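Re: [safety-swap] Near-miss cards, and whether anyone reads them
6 min read
14 replies · 3 shares

Hi all,

I've been meaning to answer Tamara's message since it came through, and then January happened, and then the rack inspection happened, so apologies for the gap. I'm quoting the part I want to pick up on:

> From: Tamara Palamarchuk
> Subject: [safety-swap] Near-miss cards, and whether anyone reads them
>
> We put out near-miss cards at both docks last spring. The first few weeks
> were great. Then it dropped to a trickle, and what we get now is mostly
> "floor wet" with no location and no name. My manager wants to set a quota
> of two cards per person per month. I don't love it but I don't have a
> better idea to bring him. Has anyone gotten past this stage? And does
> anyone have a card that people will fill out with gloves on?
>
> Tamara

Tamara, yes! We've gotten past it, or I think we have, and I'm pretty excited about where we ended up, so please forgive the length of this.

For anyone newer to the list, I look after safety for the Hrytsenko warehouse, the one with the long mezzanine and the two battery rooms. We started cards the same way you did and had the same slump. At our worst we got through a whole month on a handful, and most of those were from me.

First, the quota. We tried it before my time, and the old binders are still on my shelf, so I sat down one slow afternoon and read them. All of them (my family thinks I need a hobby). There are 1,994 cards in those binders from the quota years. I sorted them into piles on the break room floor, and 1,301 of them said some version of "housekeeping" with nothing after it. People handed in what they owed, usually on the last day of the month, and you can see the same pen going through four or five cards in a row. There's good stuff buried in there too. Somebody wrote up the dock plate that wouldn't seat on door six, twice, and both cards went into the binder behind thirty housekeeping cards and stayed there. That one still bothers me.

So if your manager wants a number to look at, I'd try hard to get him looking at how many cards got an answer. You control that one, and it moves the other one.

Here's what we changed.

The card got shorter. Ours used to be a full page, front and back, with a root cause section. Root cause! From a picker who has a trailer waiting! Now there are three lines: where, what almost happened, and "want to hear back?" with a yes box. It's printed on heavy stock about the size of a paperback, and we hang fat carpenter pencils next to it on a string. To your question about gloves, the pencils did more than the layout did. Pens are hopeless in the freezer anyway.

I also moved the boxes. They had been outside the supervisor's office, where everybody could see who was dropping something in. Now there's one by the time clock, one by the vending machines, and one at the far end of the mezzanine where the reach truck drivers park.

I wrote the whole thing up for our own newsletter, and Daryna Yatsenko laid it out for me, so what follows is pasted from there.
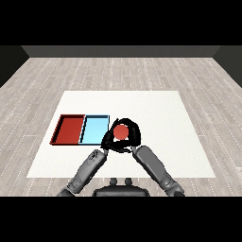
Red ball and blue tray, simulated room.

The newsletter piece started with the morning read, so I will too. Every day at 6:40 a.m. the outgoing lead and the incoming lead stand at the board and read yesterday's cards out loud. All of them, in full, no names. It takes five minutes on a heavy day. Then one of the two leads writes his or her own initials on the card and it goes on the board under "open." It doesn't come off the board until there's something written on the back.

What goes on the back can be "no." I want to stress this, because I think it's where we went wrong before. We used to sit on the cards we couldn't fix, figuring we'd wait until we had good news. Meanwhile the person who wrote it is walking past the same bent upright every night and drawing conclusions about us. Now if we can't fix it we say so, and we say why, and we say what we're doing in the meantime. Somebody asked for mirrors at every aisle end on the mezzanine. We couldn't get them all in this year's budget. The back of the card said which four ends were getting them, and when, and asked the writer whether those were the right four. He said no, one of them was wrong, and he was right! We swapped it.

The numbers came up slowly. I'd love to tell you it was overnight. The first month looked like the month before. The second month there was a bump, nearly all from second shift, where Yevhen Mykhailiuk had been reading the cards like he was calling a ball game. By the end of the year we'd taken in 1,485, with no quota, and I could act on the great majority of them because they said where.

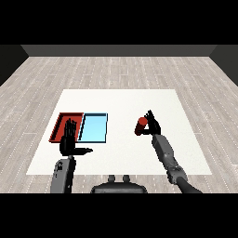

The other piece was what to do with the repeats. Once you have a decent flow you start seeing the same spot come up again and again, and it's tempting to answer each card on its own. We put a floor plan on the wall and stick a dot on it for every card. Plain office dots, nothing fancy. Inside of a quarter there was a clump at the corner where the pedestrian path crosses behind the stretch wrapper, 40 dots in a space you could park a pickup in. None of the cards on its own was scary. "Had to step back for forklift." "Driver didn't see me." "Pallet sticking out so I walked in the lane." Put together, that's somebody getting their foot crushed by summer.

We moved the path. It cost us some paint, a weekend, and two sections of guardrail we already had in the yard. The dots stopped at that corner. A couple turned up where the new path comes out by the restrooms, which I'd never have thought of, and we're working on that now.

A few things I'd do differently:

I'd have brought the temps in from day one. We left them out at first with the idea that they'd have enough to learn, and they turned out to be the best card writers in the building. They haven't gotten used to anything yet. Our agency (Prarnar, for those in this area) now hands out a blank card with the badge at orientation, and about half come back filled in by first break.

I'd have gone to the maintenance crew before printing anything. A lot of cards land on them, and from their side the whole program looked like a pile of extra work orders with pencil smudges on them. Zoriana Shevchuk in maintenance set me straight on that, kindly but at some length, and we agreed on a cutoff: anything under fifteen minutes they just do, anything over goes to the weekly meeting where I have to argue for it.

And I'd have skipped the software for a while. We trialed Tultunum on tablets at the same time as the new cards. I have nothing against it, the reports are very nice, but the tablets were always charging someplace or under someone's lunch, and the paper cards were winning by a mile. I key them in myself on the slow afternoon. We may go back to it when the second building opens.

Tamara, on what to tell your manager: ask him for ninety days without the quota, and offer to post the open cards with dates on them where he can see them. If he's like mine he'll start asking about the old ones in the hallway, and then you've got an ally. Mine now stops by the board with his coffee and I've caught him reading the backs.

I'm happy to send the card file to anyone who wants it. It's one page, four to a sheet, and the Spanish and Ukrainian are on the reverse of the English. If you print it yourself, check the cut marks, they're a hair off on the left side and I keep forgetting to fix it.

One question back to the list while I'm here. Does anyone run the same cards for contractors? We've got roofers coming in the spring and then a conveyor crew from Prurine right behind them, and I'd like them writing cards from the first morning. Our contract language says they report incidents, and says nothing on near misses. I don't want to make it sound like a penalty clause. If you've got a paragraph that worked, I'd be so grateful to see it.
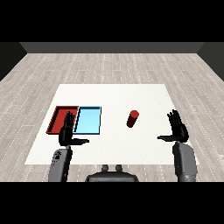 Yevhen Mykhailiuk wrote back that same evening that on second shift they'd already tried it with the sprinkler contractor, without any contract language at all. He hung a box on the contractors' sign-in table, put the pencils there, and read their cards at the board with everyone else's. They got six good ones, and two were about us, mainly the propane cage being left unlocked. He'd still want a paragraph for the roofers, he said, and would Olesia please send him more pencils, the freezer ate the last bunch.

Pencils are on order, Yevhen! Card file goes out tonight to everyone who's asked so far.

Olesia Pavliuk
Hrytsenko warehouse, days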